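Showing, Then Letting Go: Teaching Two Arms to Tidy a Table
Notes for the Celthorpe evening talk

Opening

Wait for people to find a chair, there's always a shuffle at the back. Say thank you to Hassanpour for the room and the tea. Ask for a show of hands: who has taught a child to tie a shoe? Then ask how many of them did it by talking. Let them laugh, and say that we stopped describing jobs to our arms a good while ago and now we show them, and that most of tonight is about how to be a decent teacher.

Explain the two ways, slowly. You can take hold of the arm and move it through the job yourself, or you can drive it from a distance with a pair of handles and let it record every motion. We do both at Irkden, though for two arms at once I much prefer the handles – I only have so many hands! 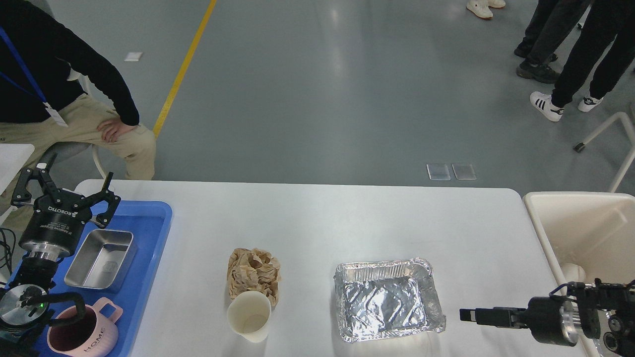

Tahmineh Alipour thinks I'm unfair to hand guiding, and wrote in the margin of my first draft that a beginner learns more about an arm in two minutes of pushing it than in a whole morning at the handles. I've left her note in, and I'd like to read it out, as she may well be right about beginners.

What makes a good showing

Take your time on this part. A good showing is a little boring. You go to the cup the same sensible way you'd like the arm to go, you don't dither above it, and if you do fumble you carry on and put things right, so that the recording has a recovery in it too. Mention that a paper cup held by the rim is a nice teaching object, light and forgiving, and that foil is the opposite. Foil bends if you so much as look at it, and every recording after that begins with a slightly different shape.
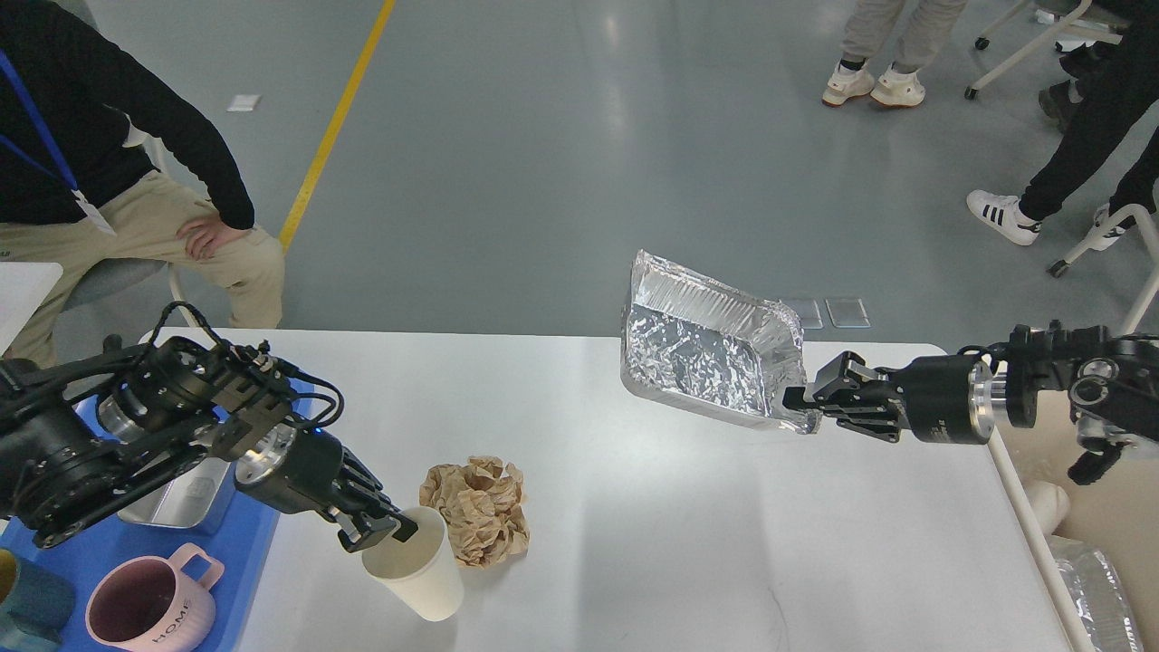
But doesn't the robot just copy your bad habits, a woman asked when I gave a shorter version of this in Ader, and I have been grateful to her ever since. Yes, it does. If I always pause before closing the fingers, the arm will learn to pause. Answer it before anyone has to ask, and tell them we swap drivers partway through a session.

Say the number once and move on: 1682 showings so far, of which we threw out roughly 200. Somebody will want to know why. Mostly the driver changed their mind halfway.
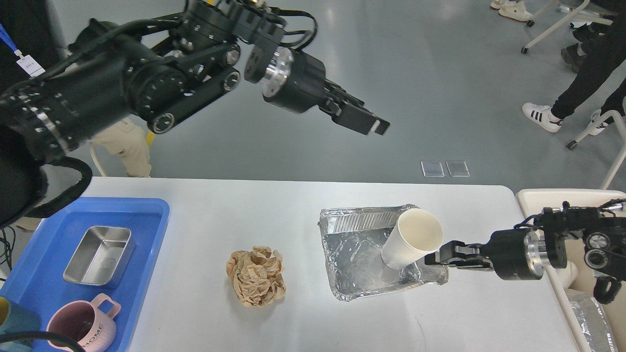 Second half, notes by Mahsa Kazemi
Monday, June 4, 2018

I pick up at the part about two arms, so please leave the clicker on the lectern for me. I start with one arm working while the other keeps out of the way, which sounds easy and takes new drivers the longest to learn. Their spare hand wanders. I tell them to park it, open, somewhere it won't be needed, and breathe.

Then the bit about crumpled paper, and how it never lies the same way twice. I move it a little between showings on purpose.
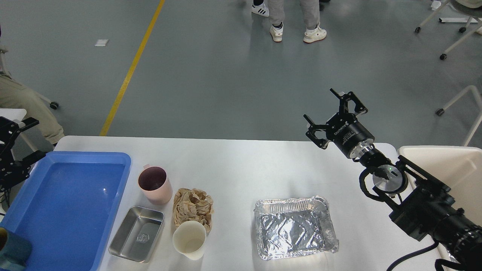 Questions and close

Leave 9 minutes. Repeat each question into the microphone, please, both of us. If no one speaks up, Mahsa asks me about driving when you're tired. Invite them to come and try the handles in July, and remind them the sign-up sheet is by the door.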